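Glaze notebook – February, Nisdale shop

8:40 am. Kiln down to 138 when I got in, cracked the lid, left it. Don't open before coffee next time, I always rush it.

Haverford clay, test batch 5. Same recipe as batch 4 but swapped the feldspar for the stuff from Stesgate. Wedged it stiffer than I'd like. Tiles came out flat except the two on the bottom shelf, both lifted at one corner. Drafty spot by the peephole? Move them up a shelf and see.

Color notes, quick before I forget:
– iron brown over bare clay: good. Breaks lighter on the rims. Keep.
– iron brown over white slip: muddy. Drop it.
– tan speckle, thin coat: nice, a bit dry to the touch
– tan speckle, thick coat: pinholes all over one side. Sieve was torn, found the hole afterward. New sieve ordered from Protent, plus a spare.
– red: still no good. Goes liver colored where it pools. Not chasing this one any more till the browns are settled.

Want the brown outside / tan inside pairing for the shallow bowls. Wax line has to sit just under the rim or the two run together and you get a greenish band. Tried it on three, one clean. Brush was too wet on the others I think.

11:15. Weighed out dry glaze, big bucket this time, 3325 g. Scale drifts if the heater is on next to it so turn the heater OFF, wait, zero it, then weigh. Wrote the wrong number on the lid first, crossed out. Water to just over 1000 ml to start and add from there. It thickend up overnight last time so leave it a little thin.

Foot rings – still too narrow on the wide bowls. They look fine upside down on the wheel and then tip when you lean on the rim. Go wider by a finger. Also stop trimming so late in the day, I cut through one again.

Divided dish idea: low ridge across the inside, two hollows. Ridge needs to go in while the base is still soft, mine cracked along the join when I added it at leather hard. Try pressing it over a form instead. Glaze will run off the top of the ridge, maybe okay, maybe wax it and leave it bare??

Brown and tan together, shallow shape:

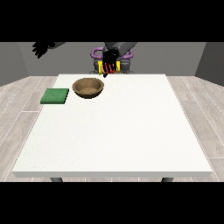
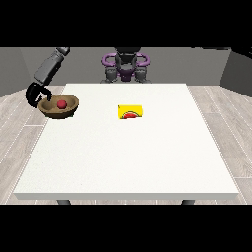
Images: computer renders, shop shared folder

Rim on mine should be thicker than I've been throwing it. Thin ones chip in the rack. Leave more clay at the top on the last pull and compress it with the chamois.

To do:
– rewash shelf 2, glaze drip near the back post
– cones, nearly out
– ask Haverford if the next bags are the same mix, these feel sandier
– label the slip buckets proprely, tape keeps falling off

3:30 pm. Second load in, slow start, lid propped. Cone pack is behind the tall jar so look from the left peephole.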